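Tuesday, bench notes

Started with the drawers this morning and got nowhere near finishing, which is about what I expected when I wrote "drawers, one hour" on the board. Anyway. The small stuff is what eats the time. I had the big offcuts sorted and stacked before my first coffee was gone and then spent the rest of the morning on scissors, of all things.

So, scissors. We keep buying them and they keep wandering. Oranuch Rungrueang and I talked last week about giving each job its own color and sticking to it, and I still think that's the way to go, but we have to agree on which color goes with what before anybody starts cutting. My vote is red for paper and card only, and blue for tape and anything sticky. She wants it the other way around (she says her hand already goes to the red ones when there's tape to cut, and I can't really argue with a hand). Let's settle it at lunch and write it on the wall.

Things I tried on the table today:

Clear bin for whatever is long or awkward. I like being able to see through the side, even with the cloudy plastic. The catch is that a bin you can see into gets treated like a junk drawer, and I'm as guilty as anyone. I want it to hold one kind of thing by Friday. Pens? Glue sticks? I keep going back and forth.

Black mesh basket for the scissors. Good size for it, and the dust drops through instead of collecting in the corners. My worry is the points catching in the holes. If they do, we cut a piece of felt for the bottom — there's a roll left over from the Swanson job and it's just sitting there.

Dark gray tray for odds and ends. Too shallow to be a real home for anything, but handy while you're deciding. Cans do NOT live in it, please. There's a recycling box by the door and it's ten steps away.

I also dug out the old Skano dividers and they're 2 inches too wide for the top drawer. Of course they are. I could trim them on the bandsaw but the edges come out ragged and then I'm sanding plastic all afternoon, so I'm leaving them on the shelf until somebody has a better idea. The Belov drawer (the one that sticks) got a rub of candle wax on both runners and it's much nicer now! Still catches at the very back. I think the screw there is proud by a hair, will look with a flashlight.

Wiped the tabletop with the Ullex cleaner, the weak mix, and went back over the marks a second time. Some of those are in the wood for good, I think. I don't want to sand the top just for looks, so they stay.

Still to do: labels, felt, lunch argument about colors, and somebody please test the blades on scrap card before we put them all back into use. I'm pretty sure at least one pair is only good for string now. Also I need 7 more of the little hooks for the pegboard, the brass ones, since the white ones bend. 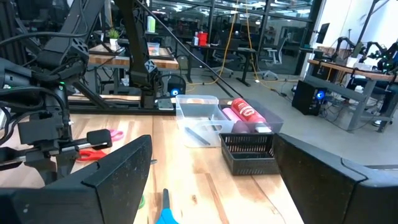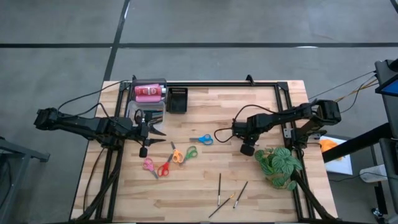
Scissors, clear bin and mesh basket on the worktable, both shots. The tray is only in the first one.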